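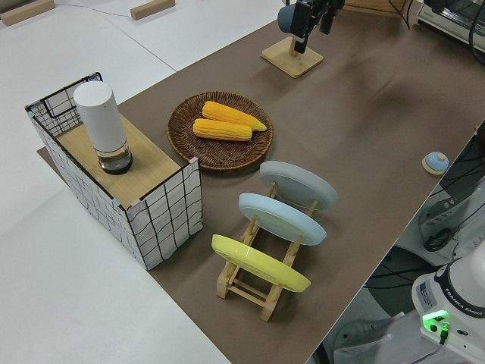 Norkbridge Tabletop Evaluation Kit

A kitchen-style test bench for manipulation policies, with a scoring method we tried hard to break

Most published success rates for tabletop manipulation don't survive a change of table. We think a good share of them don't survive a change of afternoon. The Norkbridge kit is a set of props, a layout sheet and a scoring procedure, sold to labs that want to find out how bad their own numbers are.

The props are ordinary: corn on a woven tray, round plates in a wooden rack, a small cabinet with a wooden top. We bought household shapes on purpose. Plates standing in a rack are hard to grip from the wrong side, and a policy that has memorized one approach angle will show it quickly. The bench shown has a Franka Emika arm, but the layout sheet can be adapted to other arms with similar reach.

What the method does

Each task is run from 18 fixed starting layouts, with 40 trials per layout. Layouts are drawn before training starts and sealed until scoring. The person who trained the policy does not reset the table. Tia Ashworth, who wrote the procedure, insisted on that last rule after our first round, when resets done by the training team scored higher than resets done by anyone else. We have no proof of why. We changed the rule anyway.

A trial counts as a success only if the object is where the sheet says it should be when the arm stops. Close calls are failures. There is no partial credit, and please don't write to ask for it.

What we found

We compared 4 policies trained on the same 3,000 demonstrations. On the layouts used for training, they were easy to rank. On the sealed layouts the order changed, and the gap between the top two was smaller than the gap between two runs of the same policy. We would not publish a winner from that, and we didn't.

What it won't tell you

The kit covers one table, one style of rack and one set of lights. A good score means the policy handles this bench. Anyone who quotes it as proof of "kitchen readiness" is on their own. We also haven't tested the procedure with two-armed setups, and the Brokent gripper adapter is still untested.

Ordering

Kits ship from September. Replacement plates and racks are sold separately. The scoring sheets are included and can be copied freely inside your lab.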